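Robot arm at work is taking over the sorting, what happens to our hours?
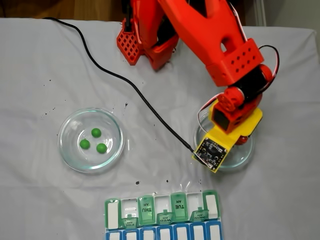 Does a small arm like this mean fewer people on the bench?

Depends mostly on who has to watch it. If one person still stands there to load and check, you have the same headcount and a different job, and the cuts (if any) come later when one person is asked to watch more than one.

Full story. I work at a small packing place, we do weekly organizers and sample dishes for a couple of care homes and a lab supply outfit. In March the owners started a trial with an arm for the fiddly part, picking up small pieces and putting them where they go. Trial is called Karaca, no idea why. There are two of us on the day bench and two on evenings. Before, I filled and my partner checked. Now I mostly set stuff out, press go, watch, fix, press go again. Partner does the checking still but also types in a log of every miss.

Things I want to know:

– is it normal that the log is extra work on top and not counted as work? We have the same target as before

– who is responsible if a wrong piece ends up in a wrong compartment, me or the machine people

– anybody had their job title changed after something like this? Mine still says packer. Pay is packer pay too

Not against it. My wrists are better than they were last winter. But they had a meeting and all we got told was "nothing changes for now" and I didn't love the "for now". No union here. Boss is ok, he just doesnt know either I think.

Posted by benchside_mo, August 25, 2024

Thoa Mạch

Been through this at Emora, different product, same kind of bench arm. Going in your order.

The log. It's work. Time it for one week, both of you, write down start and end on paper. Don't argue about it before you have the paper. We did 5 shifts and took the sheet to our supervisor and the target came down the week after. She had honestly thought the log filled itself in. A lot of managers think that.

Responsibility. Get this in writing before the trial turns into the normal way. At our place the rule ended up being that the person who signs the final check owns the check, and the setup people own the program. Which sounds fair until you are the one checking at the end of a shift after watching an arm go back and forth for hours. Watching is more tiring than filling, I didn't believe that till I did it. Ask for swaps, one hour watch, one hour check, whatever works for you two. If the evening pair can do the same, better, then it's one rule for everybody and harder to drop.

Also ask who is allowed to stop it. Should be anybody at the bench. We had a stretch where people were scared to stop it becuase the stops showed up on a report and nobody had said what the report was for. Once we were told it was for the program people and not for reviews, folks relaxed and the misses got caught earlier.

Job title. Mine changed, took most of a year and I had to ask three times. Went from assembler to cell operator, small raise. What helped was a list of things I did that weren't in the old description – restarts, resets after a cable got pulled, showing new people. Keep a list from now, you will forget otherwise.

On hours. We lost the weekend shift but no people. They moved to days. One of them hated it and left, so make of that what you will.

rdkline

They will cut the evening shift. Seen it at Skirkex. Start looking.

pell_w

The above is a bit much, depends on the place. Ours is a Mistska setup and last month's count was 1,194 pieces that had to be redone by hand, so evenings are very much still needed lol. Small stuff that rolls is the worst of it. Flat stuff is fine.

One thing I'd add to what Thoa wrote, ask for training NOW while it's a trial and the setup people are still coming in. Once they leave it is a pdf and a phone number. I got shown how to teach it a new position in one afternoon just by standing there and asking. Nobody else on my line can do it so I get called over constantly, which is annoying, but it is also the reason I got put on the better rate.

And get the "for now" in an email. Just write back "thanks for the meeting, so I understand hours stay the same until when?" Polite. See what he says.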